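Arranging a group visit to a robotics open day: what should we expect?

Our adult education center in Pasov is considering a group visit to the robotics open day at the Wedance building. The center has organized visits to factories and museums in the past, but not to a site where automation work is carried out. I would be grateful for guidance on three matters: how groups are admitted, whether visitors are permitted to try any of the equipment, and whether the visit is suitable for persons who have no technical background. Two of our members use walking aids, and I would also welcome information on seating.

Posted by Pasov Learning Center

McGrath Library Outreach

Our library took a group to the spring open day in March, and the following is offered on the basis of that visit.

Groups are admitted by written request only. The request should state the number of visitors, the name of the organization, and any access needs. We received a reply within the week, together with a visitor form that each member was required to sign. The form must be brought on paper. Two of our members had saved it on their telephones and were asked to complete it again at the front desk, which delayed the entire group.

The visit began with a short talk on the ground floor, in a hall that holds 100 persons. The talk was given in plain terms and did not assume prior knowledge. Visitors were then taken upstairs to Room 264, where the hand-held work is shown. Our guide explained that a person performs an ordinary task while holding a gripper in each hand, and that the recorded movements are later used in teaching a robot arm. Several of our members had expected to see only machines and were surprised at how much of the work is done by people.

Trying the equipment was permitted at the end of the session, one visitor at a time. Long sleeves had to be rolled up and loose jewelry removed. Visitors were also asked not to cover the patterned markers with their fingers.

With regard to seating, there are chairs in the hall, but the upstairs portion is conducted standing. There are cables on the floor in places. I would recommend that members who use walking aids inform the guide in advance. The elevator is at the rear of the building and is not well marked.

Nosa Community Services

Please write to the organizer. Admission rules are set for each open day separately and may differ from those described in the previous reply. Parking is limited.

Wedance Visitor Office

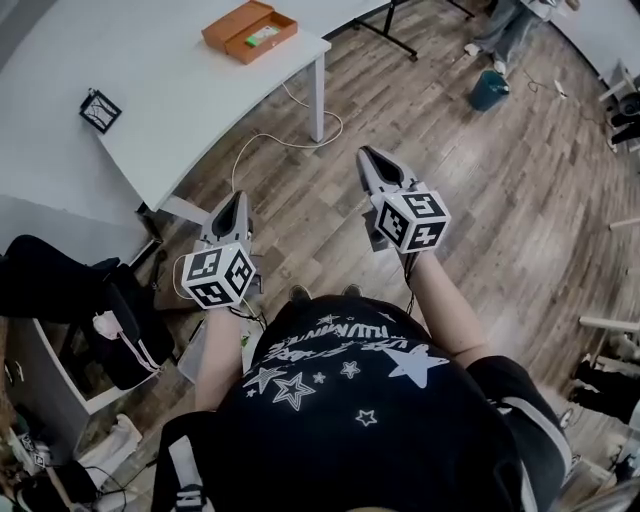
Wedance Visitor Office

The earlier replies are correct in substance. The following points are added for the benefit of groups applying now.

The hand-held grippers are used in pairs, one for each hand. The blocks beneath the fingers carry black-and-white square markers, and these must remain clean and uncovered. Visitors may handle the grippers only when invited to do so by the guide.

Total attendance is limited to 300 visitors per open day. Group requests are considered in the order received. Chairs can be placed upstairs if the request is made on the form, and an additional guide can be assigned to members who need more time between rooms. No technical background is required.

Updated 11 April 2022

Comments

Pasov Learning Center
Thank you. The request has been sent, with a note regarding chairs.

Nosa Community Services
Can the visitor form be obtained in large print?

Wedance Visitor Office
Yes. Please indicate this in the written request.

McGrath Library Outreach
The sign for the elevator should be moved to the front entrance, if possible.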